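From: Ffion Llewellyn
To: gripper-talk list
Date: 14 May 2019
Subject: Re: [gripper-talk] Printed fingers vs. Getley fingers for thin stuff

Declan Tully wrote:
> We're about to order fingers for our second pair of arms. Has anyone
> run the Getley set on cards, slides, plastic sleeves, anything thin?
> Ours are fine on blocks and hopeless on paper. Also curious what
> people do about wrist cameras.
>
> Declan

Hi Declan, hi all,

Oh, I have so much to say about this! We've spent weeks on nothing but thin stuff. The bench has two arms bolted to a set of rails at the front edge, and the trial set is a slide case, a green slide tray and a teal card holder with plastic sleeves.
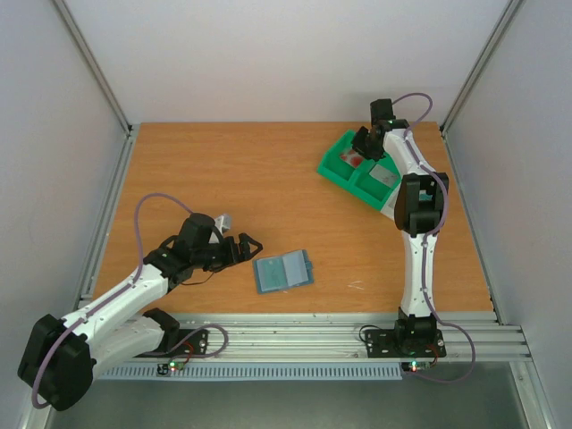
Fingers

We ran the Getley set first, then our own printed ones, 100 tries each on the same jobs. The Getleys are lovely on the slide case (nice square contact, very little slip) but the tips are too fat to get under a sleeve. The printed ones come to a point, so they can get in at the edge of a page and start it moving. Sleeves are mean little things. They cling to each other, and then two come up together and you have to put one back.

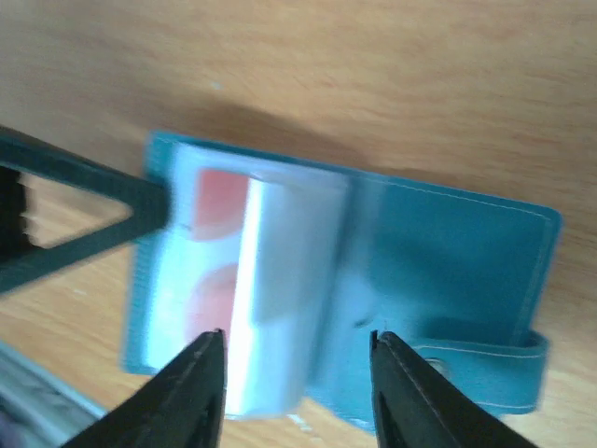 What helped most was giving the arms different jobs. One holds the stack down, the other does the fiddly part, and we stopped asking a single gripper to do both. Lungile Lekota rewrote the Rirkero controller config so the holding arm goes soft once it touches, and wow, what a difference - far fewer bent pages. I can send you the file. It's 422 lines and most of them are comments.

Ribbed pads on the holding side are worth having too. Smooth ones skate on plastic. 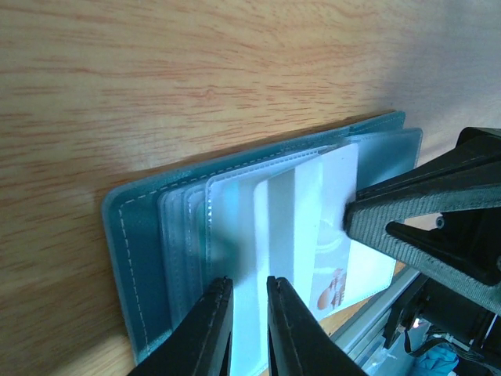 Do you need a force sensor for this?
We've managed fine on servo current alone, though we had to turn the speed way down near contact.

For your camera question, we compared a fixed one over the bench with small ones at the wrists. The fixed view is great for planning and pretty useless for the last half inch, when the gripper is in its own way. With the wrist view you can see which edge you're about to catch. Glossy cards still give us trouble under the bench lights, and Jean Kinnear wants to try a polarizer next. 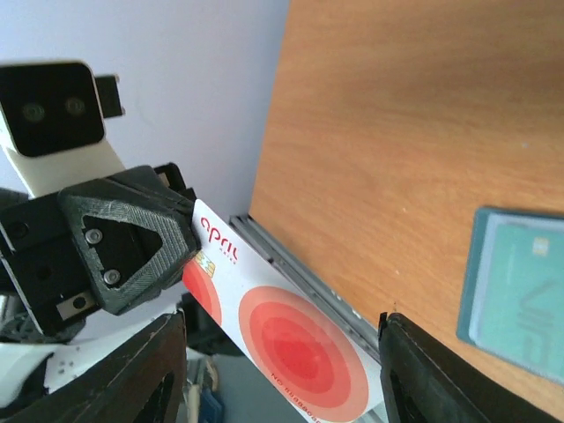 Print the fingers with the layers running across the load if you can stand the longer print. My first batch split right at the screw holes. And leave more slack in the servo cables than looks sensible, especially if your arms reach across each other.

Happy to share the finger files, just tell me which screws you use!

Ffion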